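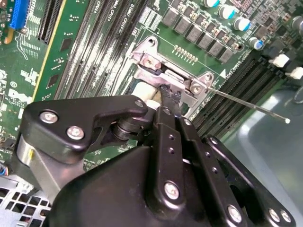
About Kelemen Life Stories

Kelemen Life Stories records and publishes the lives of ordinary people. We interview the person concerned, or the family if the person has died, and write an account which is printed as a bound book and kept in our reading room.

The company was founded by Judit Vass. She was born in Lenik, the youngest of five children of a baker and a schoolteacher, and grew up in the flat over the bakery. After leaving school she worked in the records office at Ovier, where she spent nine years copying parish registers. Her first book was a life of her grandfather, a lay preacher who had walked between the hill chapels every Sunday until he was past eighty. She typed it in the evenings and gave copies to her cousins at Easter. Two of the cousins passed theirs on to neighbours, and the neighbours asked what it would cost to have one done.

She left the records office the following April and rented a room above a saddler's shop in Ovier. The firm took her grandfather's surname.

How we work

Most books begin with a set of recorded conversations, usually held at the person's own kitchen table. We ask for an hour and a half at a time. A writer then prepares a first draft, and the family reads it and marks anything that is wrong, missing or better left out. Dates of birth, marriage and burial are checked against the registers where these survive. Where they don't, the book says so.

The longest life we have published runs to 283 pages and covers a ship's cook, his three marriages and his return to the church at Lenik. The shortest is 17 pages long and was written for a retired district nurse who wanted nothing said about her war service.

We don't write about living people without their written agreement.
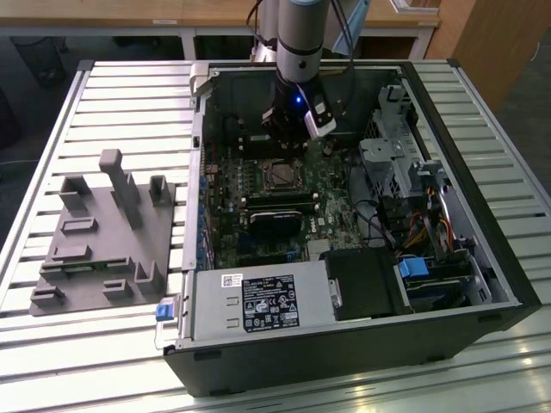 Desktop tower on its side with the side panel removed.

The collection

Our reading room holds 209 finished lives. They are shelved by the place of birth, with a card index by surname next to the door. Visitors may read any book that the family has agreed to make open, and short passages may be copied by hand. Closed books are marked with a grey spine label.

The collection is strongest on farm and orchard families, chapel ministers and people who worked in the mills. We have fewer lives of people who came to the district from abroad and would like to hear from anyone who might take part.

Our older typescripts were moved to the Wondix building on 10 January 2020. They can still be read, but please write to us first so that they can be brought over. 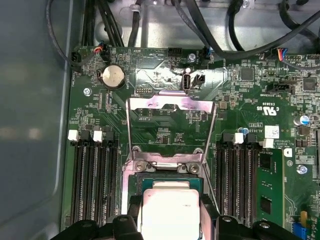 Visiting and writing to us

The reading room is on the ground floor and there is a step at the entrance. Please ring the bell. Letters should be addressed to Kelemen Life Stories, Ovier, and should give the full name and birthplace of the person you are asking about. Judit Vass answers questions about new books herself. Allow three weeks for a reply.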